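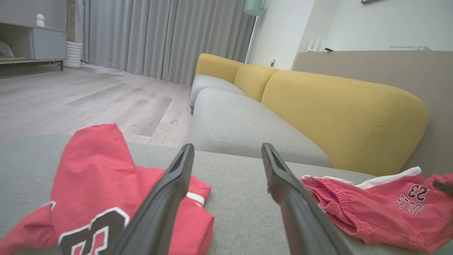 Red jersey, red shorts, gray couch.

Clutch thread. I have now bought three clutches for one car, so I'm either an expert or the opposite of one.

The stock clutch gave up at 430 wheel horsepower. It was polite about it. Fourth gear, half throttle, and the tach went for a walk without the rest of us.

Clutch number two was a Ramirow puck disc, rated for 1,000 hp, because I read the big number on the box and stopped reading. My car makes less than half that. It drove like a light switch wired to a mule.

If you commute, skip the unsprung puck. I stalled at the same drive-thru twice in June and now go to a different drive-thru.

Number three is the Kistico twin disc. $1,185 with the flywheel, and the flywheel bolts are extra, naturally. Pedal is a bit heavier than stock. It rattles in neutral like a drawer of forks, and every forum will tell you that's normal, in the tone of people who have also paid for one.
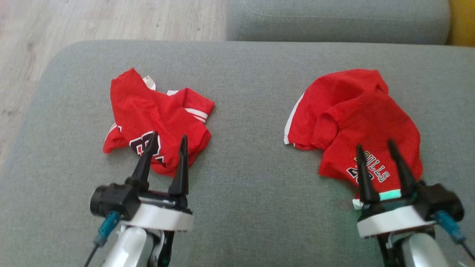 Break-in is where people get impatient. Nikzad's instructions want 430 miles of town driving before any hard launches, and highway miles don't count, since you aren't slipping the disc on the highway. I lasted 55 before I got ideas. Keep the boost down and leave the launch control alone. Also bleed the hydraulics properly and route the new line so it sits flat with no kinks. Mine went in looking like those two red jerseys, all bunch and fold, and the pedal stayed on the floor until I redid it.

Master cylinder, by the way. Check it before you blame the clutch. Mine was weeping into the carpet and I'd been blaming the floor mat.

Trollcombe has an open drag night coming up. I'll be in the slow lane, finishing my break-in miles in the parking lot.

Used puck disc for sale. Low miles, high resentment.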